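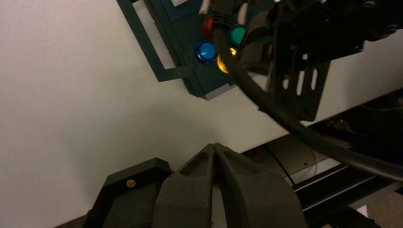 About Tindall Workshop

Tindall is a shared workshop in the back half of a former joinery. We have 31 members, and most of us build robots or the parts that go into them. Some members do this for work and some do it after work. The building is open every evening and all day on weekends.

How we started

Ishbel Skinner and Kenneth Carnegie signed the first lease. They had been building arms in Kenneth's garage and had run out of wall. Kusum Thakur joined soon after and brought the first 3D printer, which is still in use. We moved to the present unit in July and took on the second bay the year after.

What we build

The main group project is Nerico, a robot arm with a printed gripper that learns to press buttons on a panel. It sounds simple and has taken a long time. The fingers have been redrawn many times, mostly to make them stiffer without adding weight at the wrist. Mireille Tannous looks after the wiring and the panel. Ishbel Lennox writes the control software and keeps the log of what was changed and when. Please read the log before you move anything on the bench.

Other members are working on a camera slider, a seed sorter and a rebuild of an old pen plotter. You don't need to join Nerico to join the workshop.

The space

There are 3 printers, a drill press, a bandsaw, a soldering bench and a small library. Aluminium extrusion is kept in the rack by the roller door and is sold to members at cost. Printer filament is paid for by weight, so write it in the book. Storage is one tub per member. Larger projects can stay on the shelves if they are labelled with a name and a phone number.

Joining

Membership is $345 a year, which covers power, consumables on the soldering bench and insurance. New members do a safety induction before using the saw or going near a powered arm. Kenneth runs these once a month. Under-16s are welcome with a parent or guardian.

To arrange a visit, use the contact form or call in on any open evening and ask for Kusum.

Page updated March 13, 2023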